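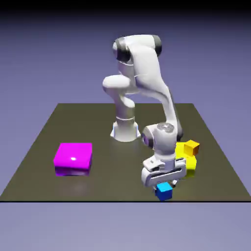 DULUTH, Minn., Mon 2 August — Vitesar today announced the release of the Lillow attic hatch cover, an insulated lid for the ceiling opening found in most single-family homes. The cover goes on sale through building supply dealers in the Upper Midwest this month and will be offered to contractors elsewhere in the country beginning in October.

The Lillow is made for homes in which the attic floor has been insulated but the hatch itself has been left as a bare panel of wood or drywall. In such homes, warm air from the living space rises through the gap around the panel during the heating season and is lost to the attic. Frost on the underside of the roof deck and a cold draft in the upstairs hallway are common signs of the problem.

"Owners will pay to have the whole attic floor insulated and then leave a thin board sitting loose in the middle of it," said Melur Entili, president of Vitesar. "Our dealers have asked us for years for a cover that a homeowner can lift with one hand and put back correctly every time. We are pleased to have it ready before the cold weather."

The cover consists of a rigid foam core in a molded shell, with a flexible seal along its lower edge. It rests on a frame that is fastened to the attic side of the opening with ordinary wood screws. The weight of the lid presses the seal against the frame, so there are no latches or straps to adjust. A recessed grip on the underside allows the lid to be raised from a ladder and set to one side on the attic floor.

The Lillow is available in two sizes. The smaller fits a standard push-up hatch, and the larger is intended for openings fitted with folding stairs. The larger model has a deeper shell that leaves room for the stairs and their springs when folded. Homeowners are advised to measure the rough opening, and not the trim, before ordering. A paper template is enclosed with each unit and may also be requested from dealers without charge.

Before release, the cover was installed in 320 occupied homes in Minnesota and Wisconsin over one full heating season. Installers visited each home at the start and end of the season to inspect the seal and the fit of the frame, and residents were asked to report any difficulty in lifting or replacing the lid. The design was changed in one respect as a result of those visits. The grip was made wider, after a number of residents reported that it was hard to hold in winter gloves.

"The frame was where most of our time went," said Kristine Bañez, product manager for the Lillow. "Framing around an attic hatch is seldom square, particularly in older houses. The seal has to make up the difference, and we wanted it to do that without the installer having to plane or shim anything."

The seal is supplied by Bollar and can be replaced without removing the frame. Replacement seals will be stocked by dealers and sold separately. Vitesar recommends that owners check the seal each fall by running a hand along the closed edge from below on a cold or windy day, and that they clear loose insulation from the top of the frame before closing the lid.

Distribution in the first region will be handled by Chiriac, which has carried Vitesar door sweeps and window gaskets since the company's early years. An initial shipment of about 1,000 units has been delivered to the Chiriac warehouse in Superior, Wis., and dealers may place orders now.

"Contractors who do blower door work already know what an open hatch costs a house," said Edgardo Manalo, regional sales director at Chiriac. "We expect them to be the first customers. The homeowners will follow when the furnace starts running."

Installation instructions are printed in English and Spanish. The cover is not intended for use as a walking surface or for storage, and it should not be installed over a whole-house fan or any opening that serves as a required vent. Local codes may set further requirements for hatches located in a garage ceiling — buyers should consult their building department before installing the cover there.

About Vitesar
Vitesar makes weatherstripping, door sweeps, gaskets and hatch covers for residential use. The company is based in Duluth and sells through independent dealers and building supply stores.

Media contact
Jayson Lacson, Communications Office, Vitesar

Dealer and contractor inquiries
Reynaldo Abella, Trade Accounts, Vitesar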